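Visit to the Levix open day, Dellthorpe

In August our repair shop in Hulov received an invitation to see the disassembly service that Levix now offers to companies with many old computers. I went to Dellthorpe with one question: is it worth the money for a shop of our size?

The service works like this. The customer rents a cell with one robot arm, and Levix prepares the programs for each type of computer. The smallest contract covers 100 machines. Setup for a new model takes six working days, and during this time the customer must provide one sample machine that can be damaged. I found this condition fair, but it should be written more clearly in the offer.

The part which interested me most was the work over the motherboard. Memory and processor are the parts we resell, so a scratched contact costs us more than a slow robot. On a Dell workstation board like this one there are eight memory slots, four on each side of the socket, and the fingers have to work very close to them.

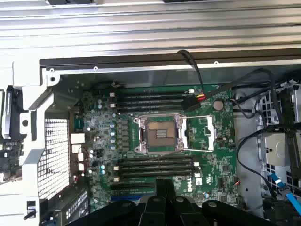 Aasen asked if the price also includes new finger pads, and remarked that in a dusty shop they would wear out much earlier than the brochure promises. The answer was that pads are included in the first year only. After that they are sold in sets, and the price of a set is not in the brochure.

I also asked about cables. Every used computer comes to us with its cables in a different place, and a program that expects them in one position will stop often. Levix said that an operator can take over from a screen – this is included, but the training is paid separately.

For us the contract is still too big. I have asked for an offer that we could share with a second shop, and I am waiting for the reply.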